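An afternoon at the Givik open day

I'd been meaning to visit Givik ever since it opened its doors to small firms, and in December I finally got there, notebook in one pocket and a squashed cheese sandwich in the other. For anyone who hasn't come across it, Givik is a shared workspace with a modest investment fund attached, in a former carpet warehouse behind the station. It has 56 desks, a very good kettle and a front door that you have to lift slightly before it will open.

The open day began with tea and a short welcome in the big room upstairs, and then we were let loose to wander (which I much prefer to being marched about in a line!). I spent the first hour at the Stitomico table. They run a booking and invoicing service for people who do alterations and repairs, and I ended up telling them all about my winter coat and its lining, which they bore very kindly. They've been going for two years and have 248 paying customers, mostly one-person businesses working from a back room or a market stall. The founders said their hardest month was the one when they put their prices up, and that they wrote to every single customer first. Hardly anybody left.

After that I went along the corridor to Simulell, who make planning software for small bakeries and food producers. You put in your orders, your oven and your staff, and it tells you what Saturday morning is going to feel like — or that's how it was explained to me. They had only just moved in and were still arguing cheerfully over who got the window. They'd tried a bank loan before coming to Givik and had been turned down, and I thought it was generous of them to talk about that so openly with a room full of strangers eating mince pies.

I had a long chat on the stairs with someone from Jarman, the accountancy firm that keeps office hours in the building. Founders can drop in with their questions without paying for the first meeting. Most of them, I was told, come in far too late, usually with a carrier bag of receipts, and I'm afraid I recognised myself in that.
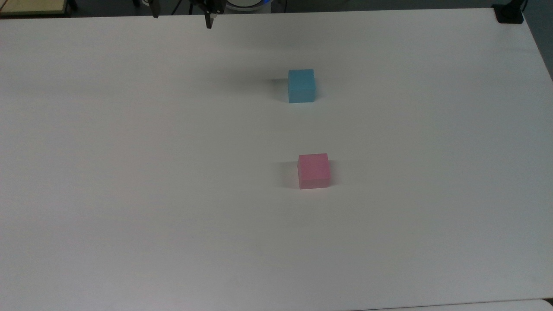
Does Givik take a share in every firm that rents a desk there?

Only the firms that apply to the fund and are accepted give up a share; everyone else simply pays monthly rent and can leave with a month's notice.

The last part of the day was a set of short pitches, followed by questions from the floor. Some were polished and some were a bit wobbly, and I found I was rooting for the wobbly ones. I missed the final talk to catch my train, and then the train was late, so I stood on the platform reading the Stitomico leaflet from front to back. My coat is going in for its new lining next week.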